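Rukirden Housing Subsidy Tables

Yearly records of public spending on rental and homeowner support in Bornlow and Petek counties. Each row is one program in one county in one budget year. The tables were typed from printed county budgets and then checked against the audited accounts.

Coverage
The series starts in 2000. Programs that paid out to fewer than 14 households in a year are folded into the row called "other". Almost 300 programs appear at least once.

Files
programs.csv has program names, codes and the office in charge.
spending.csv has dollars paid, by program and year.
jusell_index.csv has the Jusell rent index used to adjust for prices.

Columns in spending.csv
county, year, program_code, paid, paid_adjusted, households, source_page

Mortgage interest relief is recorded as revenue not collected, so do not add it to cash grants without reading the note in programs.csv.

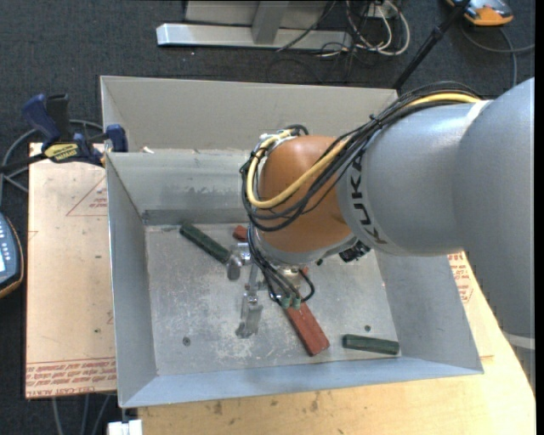 Robot arm over a metal bin of green and red blocks.

Known problems
Petek changed its budget year in the middle of the series, and the short year is kept as its own row. Household counts for loan guarantees include refinanced loans. Blank cells mean the figure was not printed; a zero means the budget showed zero.

Changes in version 2
Property tax credits split into renters and owners. Page references added for Bornlow. Next update planned for February.

Use
Free for any purpose with credit to the Rukirden tables.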